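**Moving to a smaller place: a thread**

1/ I moved from the big drafty house in Villell to a one-bedroom in Pakby back in May, and so many of you have asked how it's going that I figured I'd put it all in one spot. Get a coffee, I do go on a bit.

2/ First thing: measure the new place before you decide what you love. I had my heart set on bringing the long dining table (172 inches of wall in the new living room, plenty, I thought) and completely forgot about the radiator and the door that swings in. The table now lives with my cousin and I visit it at holidays.

3/ Books were the hard part for me. I had something close to 3,000 and I let go of 2,000 of them, which sounds brave until you hear that it took me all winter and I bought a few back from the library sale. I still miss one atlas. It was enormous and out of date and I never opened it, but there you go.

4/ I used Kerr for the move. Two trucks got quoted, one truck showed up, and it all fit with room left over! The crew were sweet about my plants and wrapped each pot in a towel. If you have plants, keep your old towels until the very last day.

5/ Kitchens: you need fewer pans than you think and more dish towels. I kept one big pot, one skillet and the ugly casserole dish my family likes. The bread machine went and I haven't thought about it until typing this.

6/ Closets. Oh, the closets. The old house had one in every room and I'd filled them all with things I was saving for "later." I made a rule that anything in a box I hadn't opened since the last move could go without me opening it. I broke the rule right away and found my good scissors, so take it for what it's worth.

7/ Bedrooms get forgotten because everybody is worn out by then. Mine sat full of boxes for weeks. What helped most was giving up on the wide dresser and thinking about drawers closer to the bed. Three drawers can take your socks, your chargers and your reading glasses, with a bit of room for the paper that follows you everywhere. And keep a glass or bottle of water where you can reach it in the dark, my number one bit of advice for a new place when you don't know where the light switches are yet. 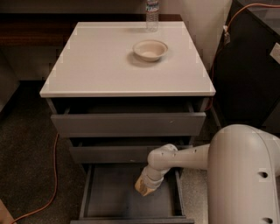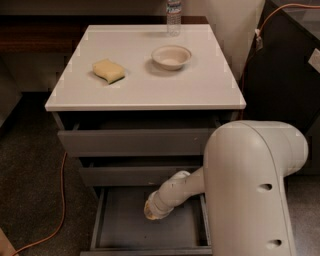
*2 min read*

8/ Somebody asked about noise. Yes, I hear my neighbors, and they hear me singing along to the radio. I brought over a lemon cake the first week and we've all been very kind to each other ever since. The woman upstairs gave me her recipe for pickled beets and I've made it twice.

9/ For the bits and bobs that didn't have a home, I ordered a set of shelves from Drilitz and put them in the hallway. They wobbled until I read the instructions again and saw I'd put one side on upside down. They're fine now. The good scissors live on the second shelf.

10/ Still to do: curtains, the squeaky bathroom door, and deciding about the piano bench (no piano, just the bench). If you've got a use for a piano bench in a small apartment, tell me in the replies, I'd love to keep it.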